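How to Find Out Whether a Robot Arm Can Tidy Your Workbench

By Llinos Hughes

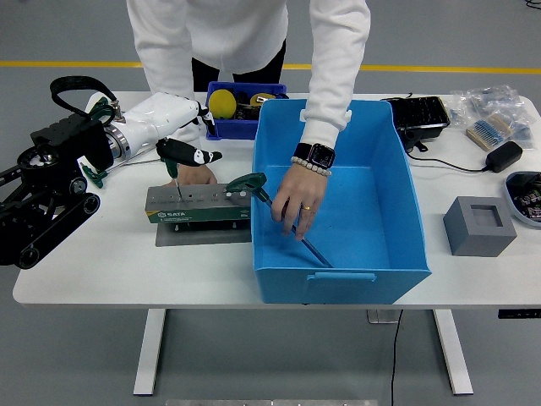

I get asked all the time whether a machine can put the tools away yet, and my answer is a cheerful "sort of, if you're patient!" Hex keys make a lovely first test, so let's start there.

1. Pick one holder and fix it down well. If it slides even a little, you'll be chasing it all afternoon.

2. Start with the biggest key and the biggest hole (it's kinder to everybody), then work down to the small ones.

3. Run each key 100 times and write down every miss, including the ones you nudged. We did this at Ketbridge in September and got 70 clean drops on the largest key, and a good deal fewer on the thin ones.

4. Now try handing the arm a key at an odd angle. This is where ours still struggles, and I'd love to hear if yours does better.

5. Time yourself doing the same job by hand. I was quicker by a mile, but then I do get bored and wander off for coffee, and the arm was still going when I came back.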